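Karkodden Steel Storage Bin, Large

Item 1794
Sold singly or by the pallet
Made to order in Rainer, stocked in Renwood

Overview

The Karkodden is a large rectangular steel bin for shop floors, stockrooms, packing benches and garages. It has sloping walls, a painted finish on the sides and a bare steel floor. Customers buy it for castings, pipe fittings, offcuts, hand tools, returned parts, firewood and, in one case, horseshoes. It has no lid as standard and no wheels. If you need either, see Accessories.

This is the heavier of our two bin lines. The Gekitz bins are lighter and cheaper and are the better choice for clothing, paper goods, packaging and anything else that will not dent sheet metal. If you throw things in from a distance, buy the Karkodden.

Construction

The body is folded from sheet steel and welded at the corners on the inside and outside. The welds are ground back on the inside so that small parts do not catch on them. The top edge is rolled outward and closed, so there is no raw edge where your hands go.

The walls slope in toward the floor on all sides. The slope lets you reach small items without scraping your knuckles, and it lets empty bins nest. Up to 11 empty bins can be stacked in one column. Do not stack loaded bins directly on each other. Use the stacking frame.

Drain holes are not punched unless you ask for them. Bins with drain holes are a special order and cannot be returned.

Finish

Walls are painted dark slate gray as standard. Other colors are available on orders of a full pallet or more. Call for a color card, as screen colors are not reliable.

The floor is left unpainted. We used to paint it, and the paint came off in the first weeks of use and ended up mixed in with the parts. The bare floor is wiped with a light oil before shipping. Wipe it out with a dry rag before first use if you are storing anything that should not touch oil. Do not use the bin for food.

Paint on the walls will scratch with use. This does not affect strength. Touch-up paint is sold in small cans.

Choosing a size

The bin comes in one footprint and two depths. The shallow version is meant for benches and tables, where people pick from it by hand while sitting or standing. The deep version is meant for the floor. Most of the complaints we get about the deep bin come from people who put it on a bench and then had to reach over the wall all day. If you are not sure, order one of each and send back the one you do not want. Unused bins can be returned for a full refund less freight.

Measure your doorway before ordering a full pallet. The pallet overhangs slightly on two sides.

Load

The shallow bin is rated for 70 kg spread evenly over the floor. The rating applies to a bin sitting flat on a solid surface. It does not apply to a bin hung from its rim or carried by one side. Two people should lift a loaded bin. Forklift skids can be welded on at the factory but cannot be fitted later.

Wooden tables will mark under a loaded bin. A rubber mat fixes this and also makes the bin quieter to fill.

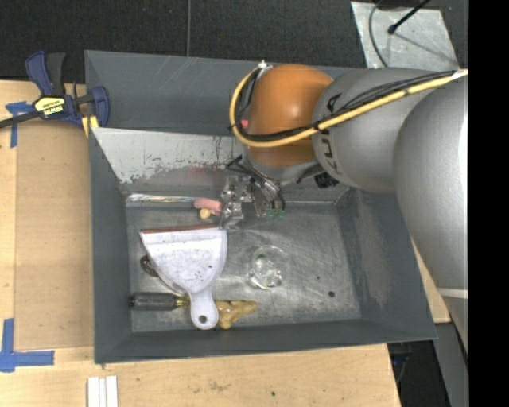
Large bin with dark slate gray painted walls on a light wood tabletop. Scratches and scuffs on the bare metal floor.

Care

Empty the bin and brush it out when grit builds up in the corners. Wash with warm water and dish soap, rinse, and dry right away. Standing water will rust the floor overnight. Surface rust comes off with a scouring pad and a little oil.

Do not pressure wash the painted walls at close range. Do not use paint stripper on the outside unless you plan to repaint the whole bin.

Dents in the walls can be knocked out with a rubber mallet against a block of wood. If a corner weld cracks, stop using the bin and contact us. Welds are covered for the life of the bin for the first owner. Paint is not covered.

Accessories

Lift-off lid, steel, painted to match
Rubber mat, cut to the footprint
Stacking frame, zinc plated
Divider, fits shallow bin only, slides out
Caster base, two locking and two fixed casters
Label holder, riveted at the factory or supplied loose with rivets
Touch-up paint, slate gray

The older divider with the hooked ends does not fit bins made after September of last year, when the rim was changed. If you have older bins, say so when you order and we will send the hooked type while stock lasts.

Ordering and delivery

Single bins ship by parcel carrier from Renwood. Pallets ship by truck from Rainer and need a loading dock or a liftgate. Tell us if you need the liftgate, as it has to be booked ahead. Check the bins for freight damage before the driver leaves and write any damage on the delivery slip.

Prices on this page are good for orders placed from 1st June. Orders already confirmed will be filled at the old price.

For pallet quotes, special colors, drain holes or skids, ask for Nelly Grajales in the Renwood office. For replacement parts, have your item number ready. It is stamped under the rim on one of the short sides.

Related items

Gekitz light-duty bin
Gekitz divided tray
Karkodden wall rail
Karkodden scrap cart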